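Come be a home letter-writer for our handwriting study!

Hi, I'm Judit Sárközi, and I run the little pen and paper shop Ollano with far too much enthusiasm and one working cash drawer. This spring I'm looking for people who'll write one letter a week, by hand, to a stranger in another town, and then tell me how it went. The project is called Trereo and we're taking 60 writers. You don't need nice handwriting (mine looks like a seismograph) and you don't need to have written a letter since grade school.

You'll get a starter pack in the mail with paper, envelopes, stamps and a slim notebook. The notebook is for jotting down how long each letter took you and whether you enjoyed it. Keep it wherever you like to write.

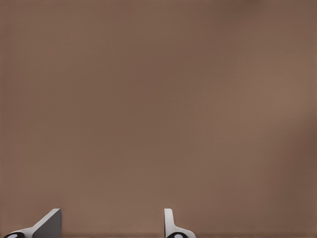
Līga Ots: I did the February trial and the first letter took me two whole evenings, the third one took twenty minutes. My partner wrote back about her chickens and I still want to know what happened to the speckled one.

I love that – and the chickens are fine, by the way, I asked. The trial was small, but those writers sent 262 letters between them, and a good number are still writing to each other without any nudging from me. That's why we're going bigger. We match you by what you say you like to talk about, so please be specific on the form. "Music" tells me very little, "I've been learning the accordion and my neighbors know it" tells me a lot!
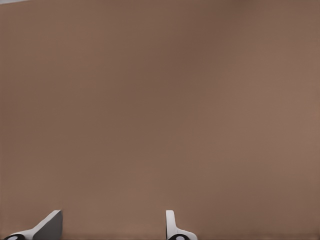 Do I have to share my home address with the person I write to?
Everything goes through the shop's mailbox, and we forward it. If the two of you want to swap addresses later on, that's up to you, and we ask both of you first.

A few things I need from you. You should be 18 or older, have a mailing address that works through the summer, and be willing to stick with it for eight weeks. At the end there's a phone chat with Grímur Juhl, who's writing up the results and is very easy to talk to. We pay a thank-you of 60 dollars once the chat is done, and you keep the pens.

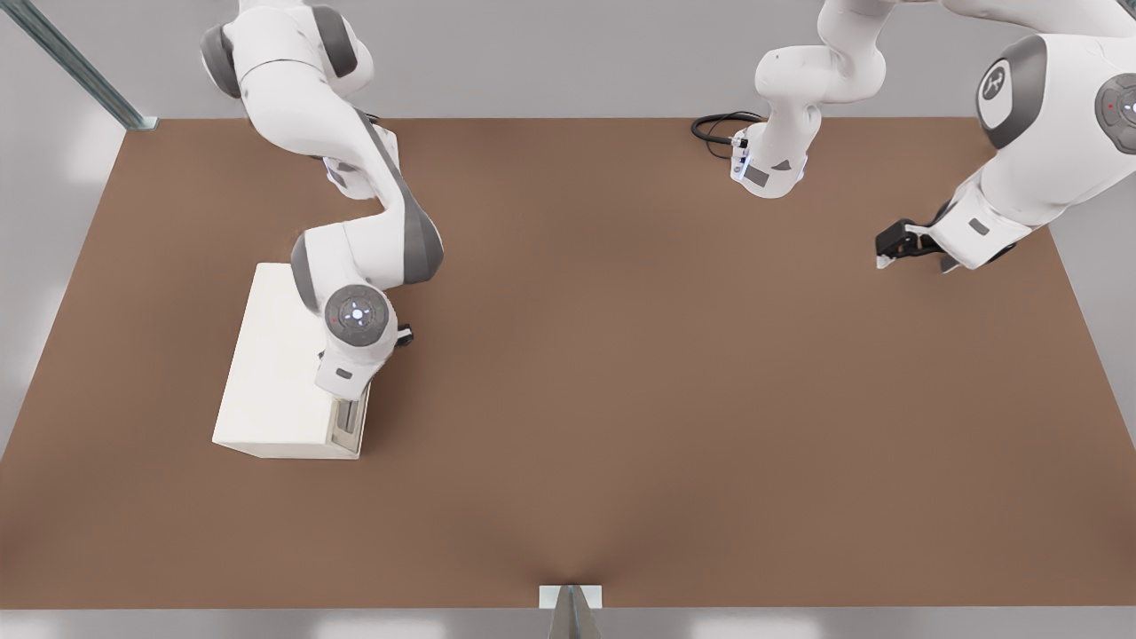
Letters pile up faster than you'd think, so decide early where yours are going to live. Mine used to sit in a heap by the toaster until one got jam on it. Anything plain and boxy will do the job, like that white box on the brown table, with a narrow opening in the side and a flat top you could set your pens on. A shoebox is fine too. Valeriano Calvo keeps his in a bread bin and swears by it.

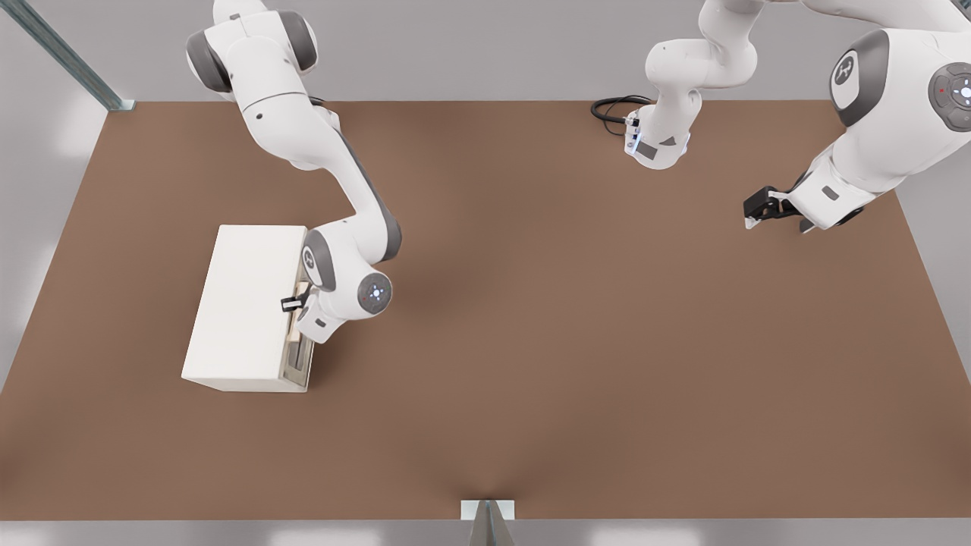
The white box, with a gripper at its right side.

To sign up, send a postcard to Trereo, care of Ollano, P.O. Box 1328, with your name, your mailing address and three things you could happily go on about. Postcards need to reach us by 2nd March. I'll write back to every one of you, by hand of course, so give me a little time and forgive the smudges – I'm left-handed.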